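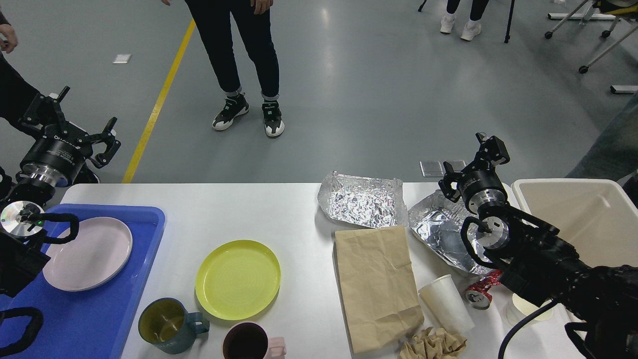

Marian Tolley
Facilities Support Technician, Plomadton site

Ticket: Cloudy film on dishes, lunchroom dishwasher
Status: Closed
Priority: Normal
Equipment: Sestirex undercounter dishwasher, Jirkance water softener, Kuo detergent pump
Location: Staff lunchroom, ground floor

Problem as reported

Glasses and plates come out of the dishwasher with a white film. Plastic plates look worse than ceramic. The film wipes off with a damp cloth but comes back after the next wash. The person reporting had already switched to a new jug of detergent and saw no change. No error on the display. Dishes are otherwise clean, no food left on them.

First visit, 8:15 a.m.

Ran one normal cycle with the rack half full. The cycle completed in 90 seconds, which matches the manual for the short program. Film present on all glasses. Rinsed one glass in vinegar and the film dissolved right away. That points to minerals. Etched glass would have stayed cloudy.

Pulled the lower filter. Some food residue and a piece of label in the mesh. Cleaned it and put it back. Took off both spray arms and cleared the holes with a toothpick. The lower arm had scale in the end holes. Both arms turn freely.

Checked the rinse aid. Tank was low but not empty. Topped it up.

Ran another cycle. Film slightly lighter, still there. Left the ticket open and put a note on the door asking people to keep using the machine as normal so I could see whether cleaning made a difference.

Follow-up, next morning

No improvement after a full day of use. Moved on to water supply.

Tested hot water at the lunchroom sink with a strip. Hard. Tested the cold line ahead of the softener in the utility closet. Same color on the strip. The sink is fed through the softener, so the softener was either bypassed or not working.

Bypass valve was in the service position, so water was going through the tank. Salt bin looked full. Pushed a broom handle down into the salt and hit a hard crust partway down. Broke through it and found an empty space underneath. The salt had bridged, and the water at the bottom was not touching any of it. The softener had been regenerating on schedule with little or no brine.

Work done on the softener:

Broke up the crust by hand and scooped out the big pieces.
Checked the brine well and float. Float moves up and down, no sticking.
Cleaned the injector screen. It had fine grit on it.
Added water to the bin until it covered the loose salt.
Started a manual regeneration at 10:40 a.m. and let it run to the end.

While I was at the control head I looked at the settings. Capacity was set to regenerate every 3000 gallons. That number was entered when the softener served only the lunchroom. The first floor coffee station was added to the same line last February and the setting was never changed, though the meter would have counted the extra use anyway. Left it alone for now. Hardness setting did not match the test strip, so I raised it to the strip value and wrote the new setting on the tag.

Second test, same day

Tested the sink again after regeneration. Cold side soft. Hot side still hard at first because the water heater was full of the old water. Ran the hot tap until the strip changed.

Ran 2 cycles in the dishwasher with citric acid and no dishes to clear scale from inside the machine. Then ran a normal load. Glasses came out clear. There was a faint film on a few plates, which I put down to buildup from earlier washes. Soaked those in vinegar and washed them again. Clear.

Detergent pump

The Kuo pump had been turned up by someone at some point, probably to make up for the hard water. With soft water that much detergent leaves a residue of its own and makes suds. Set the dial back to the mark on the label. Checked the feed tube for cracks and air bubbles, none found. Please do not adjust this dial. If dishes are not coming out clean, open a ticket.

Plastic items

Several people asked why plastic plates and tubs come out wet when everything else is dry. This is normal and is not part of the fault. Plastic does not hold heat the way ceramic does, so the water does not evaporate off it as fast. Tilt plastic items in the rack so they drain, and leave the door open for a few minutes before unloading. Do not stack them wet in the cupboard.

Monitoring

Checked the strip at the sink and looked at a load of glasses once a day for 6 working days. Soft every time. No film on glasses. One report of a cloudy jug came in during this period. I tried vinegar on it and nothing changed, so that one is etched and will not come clear.

Parts used: none
Supplies used: citric acid, test strips, one bag of salt pellets

Cause: salt bridge in the softener bin, with the hardness setting too low. Detergent dose too high was a side effect.

Changes to the maintenance list

Softener bin gets probed with a stick at every salt fill. Looking in the top does not tell you anything.
Bin is to be filled to the line on the inside wall and no higher.
Use pellets. The loose rock salt left in the closet has been moved to the outdoor store for the walkways.
Lower filter in the dishwasher gets cleaned at the end of the week. Instructions are taped inside the cupboard door.

Still open under a separate ticket: slow drip at the softener drain line fitting. Bucket in place, new fitting on order.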